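Zirkier Street Community Hall Users' Group
Minutes of the November meeting

Present: Evdokia Stamatopoulos (chair), Leokadia Michalski (minutes), In-ho Oh, Erhan Demirtaş
Apologies: Lena Kaczorowski

Meeting opened 7.05 pm.

1. Previous minutes
Accepted with one change. Item 4 should have said the kitchen roller door, not the front door. Moved In-ho, seconded Erhan.

2. Matters arising
The key safe code has been changed and regular hirers have the new one. Anyone still using the old code should ring Leokadia. The missing urn lid was in the cupboard under the stage.

The letter to council about the kerb outside the side gate has been sent. No answer yet. Evdokia will ring if there is nothing by the next meeting.

3. Bookings
The Friday evening slot is free from the end of term because the dance class is moving to the school. Two enquiries so far, one from a choir and one from a card group. The choir wants 7 to 9.30 pm and would need the piano. The card group only needs tables and would be happy in the small room.

In-ho suggested giving the choir the main hall and the card group the small room on the same night. There was some talk about noise through the folding wall.

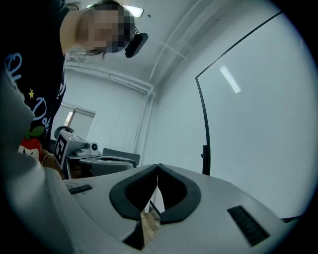 Erhan did not think the folding wall would be enough, and said the card group should be told about the choir before they signed anything. He had sat in the small room during the dance class and could follow every word of the teacher's instructions. In-ho agreed to ask the card group whether they could start at 5.30 instead.

Agreed: offer the choir a trial to the end of first term. In-ho to speak to both groups.

4. Hire rates
The rate for casual hire has not changed in three years. Leokadia had compared it with the Pawlak Road hall and the scout hall, and ours is the lowest. Evdokia was in favour of a small rise for parties and private functions but not for regular groups. Erhan wanted the bond looked at first, as the last two parties left the floor sticky and the cleaning came out of our own account.

Agreed: bond for private functions to go to $200 from the new year. Hourly rates to be left alone until the winter power bills can be looked at. Leokadia to change the hire form and the notice in the foyer.

5. Money
Balance at the end of the month was $776 after the insurance was paid. One hire invoice is overdue and a reminder has gone out. The power bill was higher than the same quarter last year. Erhan thinks the hot water unit is being left on over the weekend and will put a sign beside the switch.
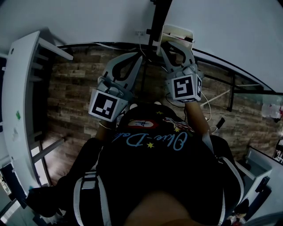 Black T-shirt with light blue lettering, wood-look floor.

6. Heating and repairs
Kakar Electrical quoted to replace the wall heater nearest the stage. A second quote from Uditz has been promised but has not come. Agreed to wait two more weeks and then go with Kakar.

The tap in the accessible toilet drips again. Erhan will fit a new washer. If that doesn't fix it we will need a plumber.

The back step needs a strip of non-slip tape before the wet weather. In-ho has some left over and will do it.

7. End of year tidy
Morning session, starting at 9 am. Jobs are the gutters, the storeroom shelves and the curtains, which need to come down for washing. Evdokia has a ladder. Groups that keep gear in the storeroom will be asked to label it. Anything without a label will be moved to the shed until February and then given away.

Lena sent word that she can take the curtains home to wash but can't help on the day.

8. Other business
Leokadia asked for someone to share the minutes next year. Held over until Lena is present.

The noticeboard is full of old flyers. Evdokia to clear it.

Meeting closed 8.20 pm. Next meeting same time, small room.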